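Brellgate Kitchen Set: read me first

Short recordings of everyday work at a kitchen counter: the microwave, the sink, the dishes that go between them. Release notes are at the bottom. The folder "counter" has the microwave clips and the folder "sink" has the dish clips.

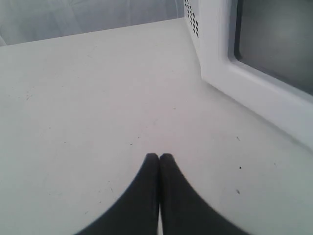
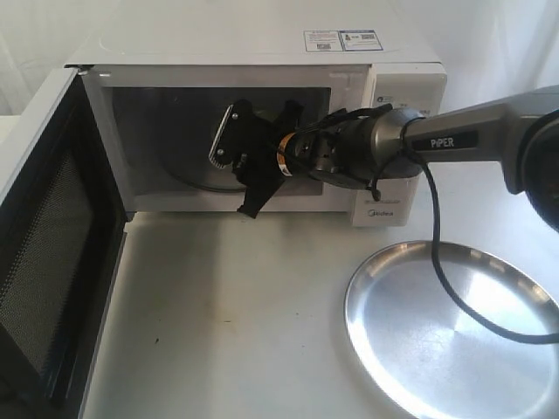 Microwave with the door open.

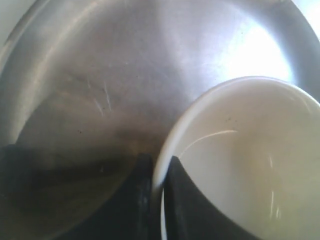
Hoekstra wrote back after reading the draft that the word "clean" should come out of the task names, as a bowl set down in a sink has only been moved, and anyone searching for washing would get the wrong clips. The names were changed. "Clean bowl" is now "bowl to sink" everywhere, including the index file.

Contents

There are 50 clips, split over 4 tasks:
open microwave
close microwave
bowl to sink
bowl to counter

Each clip has one line of text saying what was supposed to be done. The lines were typed by hand and the wording varies. "Shut the door" and "close the microwave" mean the same task. We left them as written.

What counts as done

Open means the microwave door is far enough out for a bowl to pass. Closed means latched. A bowl is in the sink when it rests on the bottom and is let go, right side up or not. A bowl on the counter has to be right side up.

Clips that miss these marks are kept and have "fail" in the last column of the index. There are 17 of them, mostly doors that were pushed to and didn't latch.

Known problems

Nothing is heated in any clip, and the tap is never run.
Glare on steel makes the edge of a bowl hard to find in parts of the sink folder.
The counter was not wiped between takes, so small marks on it can't be used to tell sessions apart.
2 clips in the counter folder have no text line. Both are "close microwave".

Changes

Jul 30, 2018: task names changed, index rebuilt, Tesetti copy of the sink folder removed as a duplicate.
April: first release, under the name Zidesel. Old links with that name still work, but the index there is out of date.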